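Trusex Releases Pullis 2.0, a Planning and Simulation Toolkit for Tabletop Manipulation

November 25, 2020 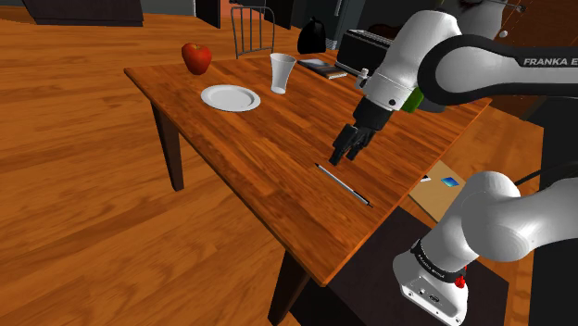 Trusex today released version 2.0 of Pullis, its motion planning and simulation toolkit for robot arms working at tables and benches. The release replaces the sampling planner used in earlier versions with a two-stage planner, adds a contact model for thin objects, and moves scene definitions to a single text format shared by the simulator and the arm controller. Thin objects were the main source of failed plans reported against version 1. A pen lying flat on a wooden tabletop, with the open fingers of a Franka arm just above it, leaves little clearance between fingertip and surface, and the old planner often rejected every grasp in such a case as a collision. Version 2.0 lets the user set a contact allowance for each surface and plans the last part of the approach separately.

The first stage of the new planner finds a path for the whole arm to a point above the target. The second stage plans the descent in small steps and checks the fingers against the surface and neighboring objects at each step. Either stage can be run alone. If the second stage fails, the planner keeps the first result and tries another grasp from the same position.

Pullis 2.0 ships with 400 household object models and 2000 prepared scenes. Each object model carries a mesh, a simplified collision shape, mass, friction values and a list of candidate grasps. Scenes can be edited by hand or generated from a rule file that sets which objects may appear and how close together they may stand.

Before release, the planner was run on an internal test set of 3536 pick tasks. Of these, 1484 involve objects lying flat on a surface, and that group is now part of the nightly build. Task files and logs are included in the download so that users can repeat the runs on their own hardware.

"Most of the work went into the last few centimeters," said Renata Nowakowski, lead developer of Pullis. "The long move across the table was already good enough. We split the problem so that a change to the grasp code no longer affects the rest of the path, and bugs are easier to find."

Integration work was carried out with Stalex, which has used prerelease builds since October in its cell programming software. Stalex reads the Pullis scene format directly and will support version 2.0 in its next update.

"We had two descriptions of every table, one for the simulator and one for the controller, and they drifted apart," said Tadeusz Tokarz, head of software at Stalex. "Now there is one file. Our converter scripts have been removed."

Scene files from version 1 must be converted with the supplied command line tool. Custom grasp plugins need to be rebuilt against the new headers. The old sampling planner remains available as a build option but will receive only bug fixes.

Pullis 2.0 is available now to holders of a current license at no added cost. Training and site support are provided through Urrego, the Trusex distribution partner.

Known issues are listed in the release notes. Soft objects and moving surfaces are not supported in this version.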